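Review: Trilloler two-finger gripper with wrist camera, seen at the Clullau open day

Posted 12/1/22

Clullau opened its Grollotness shop to visitors for an afternoon, and the main item on the program was the Trilloler, a parallel gripper sold as a package with a small wrist camera and a control box. I went because we are looking at laundry sorting as a second task for an arm we already own. These are my notes on the gripper as demonstrated. I have not had one on my own bench.
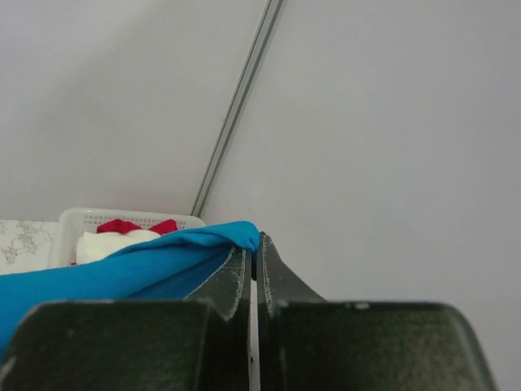 The demo task was picking single cloths out of a basket and laying them flat on a counter. Cloth is a reasonable choice for a gripper review. It has no fixed shape, it hides its own edges, and a pick that takes two layers in place of one counts as a failure even though the fingers held on. The Clullau operator ran the cycle both ways: under manual control from a pendant, then with the packaged picking routine.

Fingers. The fingers have a wide block at the base and a narrow angled tip. The tips come together closely enough to pinch one fold of a soft knit, and the taper lets them into a pile without pushing much of it aside. The finish is less impressive. The dark coating on the demo unit was rubbed through to lighter gray along the tip edges, and the edges themselves were chipped. For rigid parts I would call that cosmetic. For fabric I would not, since a chipped edge can pull a thread. Spare tips are listed as a set, and I would order one with the unit.

Grip force. Force is set in steps on the control box, from 1 to 40. The operator stayed at the low end for the whole session. At the lowest settings a cloth slipped out twice during the lift. A few steps up, it held. The steps are not labeled in any physical unit, and the manual on the table did not give a conversion. This is my main complaint about the product. Anyone moving a process from another gripper will have to find the settings again by trial.

Camera. The view from the wrist takes in both fingertips and whatever is directly past them, and that is the correct choice for this work. The cost is that the finger blocks fill a good part of the lower image, and a large cloth hanging from the tips covers a good part of what remains. The packaged routine deals with this by backing off after each pick and looking again before the next one. It works, but it adds time to every cycle.

Picking routine. I watched 41 attempts in automatic mode. Most produced one cloth. The failures were of 3 kinds: two cloths at once, a closed grip with nothing in it, and a catch on the rim of the basket. The last was the only one that stopped the machine. The operator cleared it by hand and restarted from the pendant without rehoming the arm — a small point, but one that matters on a long shift.

Control box and software. Setup screens are plain and legible. Positions can be saved by name, and the log holds 600 entries before it starts to overwrite. Export is to a text file only. The adapter plate fits the Christodoulou wrist used at the demo with no extra parts. Other wrists need a plate ordered separately, and the lead time quoted was until April.

Noise was low. I could hold a normal conversation next to the arm while it ran. Closing speed is moderate and, as far as I could find in the menus, cannot be changed separately from the force setting.

The open day itself was well organized. Visitors were allowed to use the pendant, and questions about failed picks were answered directly. I would have liked to see a heavier fabric, such as a bath towel, and the operator agreed to run one but the session ended first.

Recommended for light, soft goods, with a spare set of tips in the order. Not recommended yet for a process that has to document its grip force. I have asked Clullau for a loan unit and will add bench measurements to this page when I have them.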